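Kavside Small Manipulation Project
Progress report to the Hamitano Fund, second reporting period

1. Purpose of the period

The grant supports a comparison of two gripper types for handling light, easily deformed household items. Work in this period covered the two-arm station, the choice of test objects and the first complete round of trials with the Cropper finger set. The second finger set, supplied by Carketti, was delivered in October and will be tried under the same conditions.

2. Station and set-up

Both arms work side by side from the near edge of the table over a blue fabric surface held down with binder clips. A black folding screen closes off the background. Stereo views are recorded for every trial, and the layout is checked against a reference pair before each session begins.
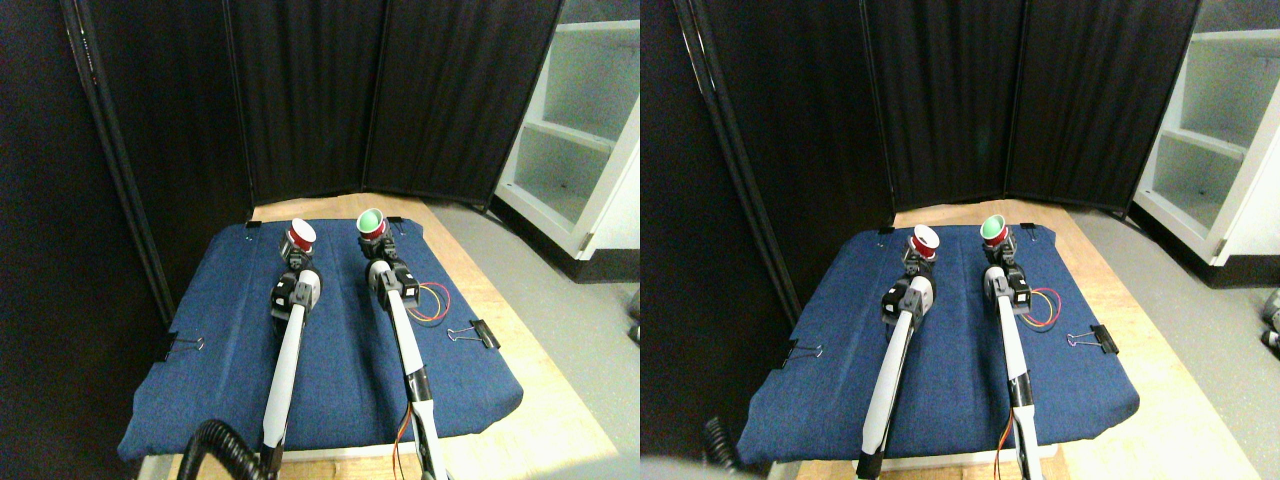

Cups were selected as the main test object after a short trial with boxes and soft packaging. They crush easily, they vary little from one to the next, and they can be replaced at low cost. The purchase of 2000 cups was charged to the consumables line and should last through the end of the grant.

3. Trials completed

A total of 43 sessions were recorded, against a plan of 40 — the additional sessions repeat early ones in which the left and right camera streams were out of step. Each session contains 15 attempts. Operators record grip, slip and visible crushing on a common form, and a second reader scores the same attempts from the recordings alone. 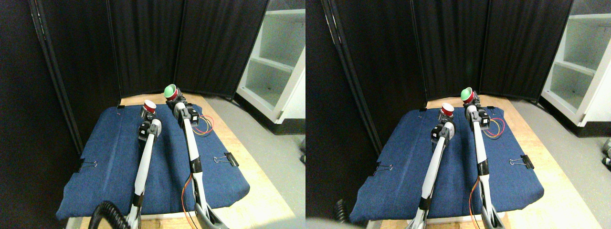
Agreement between the two readers was good for slip and weaker for crushing. The written definition of crushing has been revised, and nine sessions are being scored again under the new wording. Results for those sessions are withheld from this report.

4. Cup and ball task

The plan approved by the Fund called for a task in which the arms handle more than one object. A small ball and a pair of cups were adopted for this purpose. The task places greater demands on wrist control, and the scoring form now has a separate line for the ball.

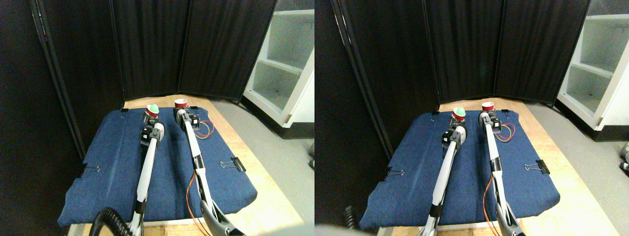 Cup and ball task, stereo pair: green ball in the cup held by the left arm, empty cup in the right gripper.

5. Difficulties

Cable routing on the right arm remains unsatisfactory. The wire loop at the wrist limits the range of approach angles we are willing to use, and a shorter harness has been ordered. Glare in the lower part of the camera views has also complicated automatic scoring.

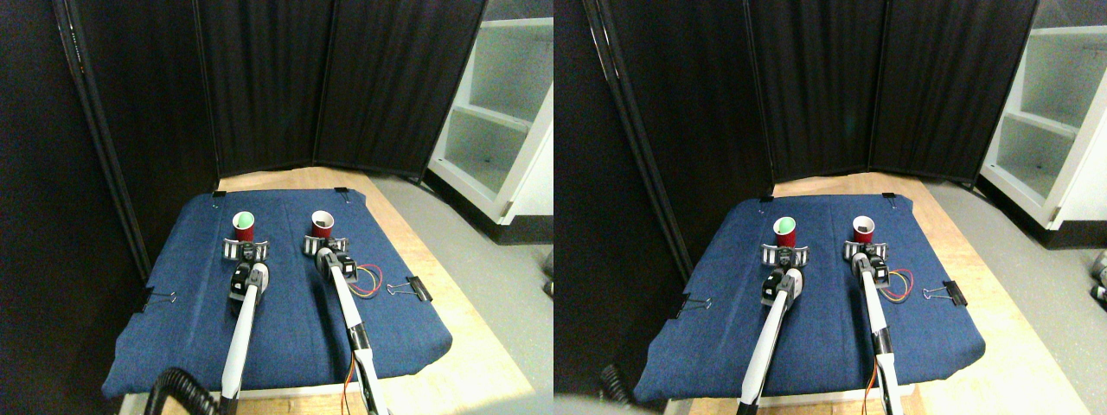
Neither matter has delayed the schedule. Lighting will be adjusted before the Carketti trials start, and a short set of Cropper trials will be repeated under the new lighting so that the two finger sets can be compared fairly.

6. Next period

The team will mount the Carketti fingers, complete an equal number of sessions and submit a draft comparison. No change to the budget is requested. We ask the Fund to approve the revised scoring form, which is attached as Annex B.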